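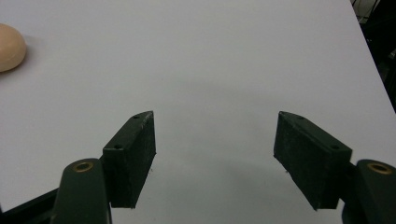 Spent Sunday afternoon at the Droditz open day, learning how you teach a robot to tidy up. I had pictured a robot. What you get is a pair of grippers you work with your own hands, and a white tabletop, and the growing sense that you have never once thought about how you pick things up. The thing I was supposed to pick up was a beige, rounded object. I called it the bun. My guide called it "the object." It sat way off to the left of my open gripper fingers and I swear it was smug.

My guide was Apolline Pons, who has the patience of a woman who has watched 40 visitors in a row miss a bun. She told me to come in slower. I came in slower. She told me that was too slow.

The idea, as I understood it over the noise of somebody's kid asking if it could fight: people do the job by hand, the cameras and grippers record how they do it, and later a robot arm learns from all that. So at some point there may be a machine out there that hesitates over a bun exactly the way I do. I'm sorry in advance.

My official score was 7 good pickups out of 13 tries. A man in a Pedley jacket got all 13 and then stood near me for a while. 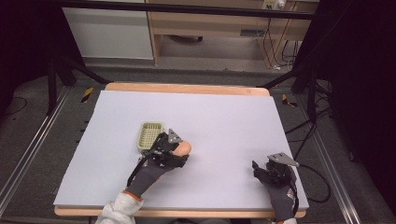
Then came the two-handed station, where they put you in the full getup and let you loose on what they call the basket task. Object goes in basket. A toddler can do it, and later one asked for a turn. Watching a person who knows what they're doing is a different thing: left gripper closed on the little peach-orange thing right at the edge of the basket, right gripper parked over on the other side of the board doing nothing at all. I asked Apolline about the idle hand. She said keeping it still is a skill. Mine waved around like it was hailing a cab.

Gloves with a gripper strapped on the back do something to your personality. I tried to scratch my nose twice. I also tried to shake hands with a guy from Leung and we both just sort of stopped.

Apolline says a good operator can get through 110 basket runs in a shift. I asked what a bad one does. She said "they usually come to the open day."

There was a talk at 3 on something called Civo, the software that sorts the good runs from the bad ones. Nice slides. One had a chart of "operator hesitation" and I felt looked at.

Q&A was mostly a retired guy asking when it would do his dishes. The speaker said dishes were hard. He said he knew that, he'd been doing them – that was why he was asking.

Coffee was decent, cookies were gone by 3:30. Picked those up with no trouble, by the way. Thirteen for thirteen.

They do another one in September and you have to sign up ahead. The parking lot fills early so go around to the side street. Wear short sleeves under your sweater, the gloves get warm.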